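The Potting Bench, Before and After Clearing

Jindau Garden Room — Gallery

The potting bench at the Plandgate end of the garden room has collected things for as long as anyone has used it. Seeds, hardware, string, gloves, vases that were supposed to go back in the house. In December we decided to sort it out over one long Wednesday, starting at 10 in the morning. These are notes from that day, with one picture and some short entries on what we kept, what we moved and what we still have to decide.

Most of the work was small stuff. The heavy pots had already gone under the stairs in the fall, so what remained was anything that fits in a hand. If you are planning to do the same with a bench of your own, set aside more time than you think for the screws.

The order we worked in

We started with the wall, then the tabletop, then the floor. The wall was quick. The wire shelf came empty, and we wanted to see it that way for a while before deciding what each section would hold. The tabletop took most of the day. The floor took the time that was left, and got less than it needed.

Seeds and seed packets

Open packets went into a cookie tin in the kitchen, where the temperature stays steady. Unopened ones can hang in the mesh basket on the left wall until spring. Some of our packets came from relatives and are labeled only in Chinese, so Lai-ching Cheung read the sowing instructions out loud and we wrote the months on masking tape. Two of them turned out to be the same variety under different names. We combined those.

The bench partway through
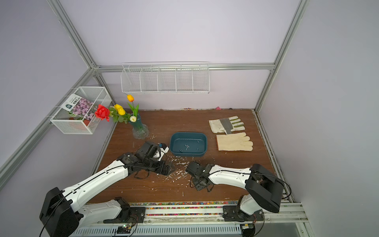

Janelle Belmonte wrote in after the first version of this page went up: keep the fake flowers out of direct sun if you want the red to last. Hers sat in a south window for one summer and the roses went the color of weak tea. She also says to rinse them in a sink of cool water with a drop of dish soap, then hang them upside down over the tub. Feather dusters only push the dust farther into the petals.

We took her advice on both points. The rose and the tulips in the ribbed vase will live on the shaded side of the room from now on.

Screws

The blue-green bin is for dark screws only. Until this year every fastener in the room went into one coffee can, and finding two that matched meant tipping the whole can out on a newspaper. I emptied the can and counted, mostly out of stubbornness, and got 751 pieces, including washers and a few bent nails. The bent nails went in the metal recycling.

The rest went by length into jam jars. The bin stays on the bench for the size we use most, and any screw found on the tabletop gets picked up at the end of the day. A magnet on a string is good for the ones that roll under things.

Gloves

Two kinds of canvas glove are in use here. The plain cream ones are for dry jobs like sorting and sweeping. The ones with gray and green stripes on the trim fit closer at the wrist and are better for pruning. Neither kind is any good in wet soil, and for that we have a pair of rubber gloves by the hose.

Canvas gloves can be washed, but not in hot water. We lost a pair to a 60-degree Celsius cycle last spring — they came out a child's size. Cold water, a little soap, and dry them flat.

Shavings

White shavings get everywhere. A stiff brush and a dustpan work better on the brown wood than the vacuum does, and you can see what you have swept up before it goes in the trash. That matters when there are screws around. We found a hinge pin in the dustpan that had been missing since the move.

The bead edging

The strip of colored beads along the front edge of the table was there before most of the tools. We talked about taking it off, since it catches sleeves, and voted to leave it. A soft toothbrush gets the dirt out from between the beads. The little colored specks along the back edge of the wood are harder to get at, and a damp cotton swab is the best thing we have found so far.

The wire shelf

It has five sections and we have agreed on 4 of them:

Labels, pencils and tape
Twine and plant ties
Hand tools under a foot long
Jars of screws, small sizes

The last section is still open. Lai-ching wants it for cuttings in water. I think it is too high up for anything with water in it, and would put the spare gloves there.

Still to do

The drawer under the window, which sticks. Two boxes marked Clinow that came with the house and have never been opened. The Fang Street watering cans, one of which leaks at the seam and needs solder or a new home. And the lavender walls could use a wash before the seedlings come in, starting from the bottom so the drips don't streak.

Extra jam jars are welcome if you have them. Leave them inside the side door, lids on.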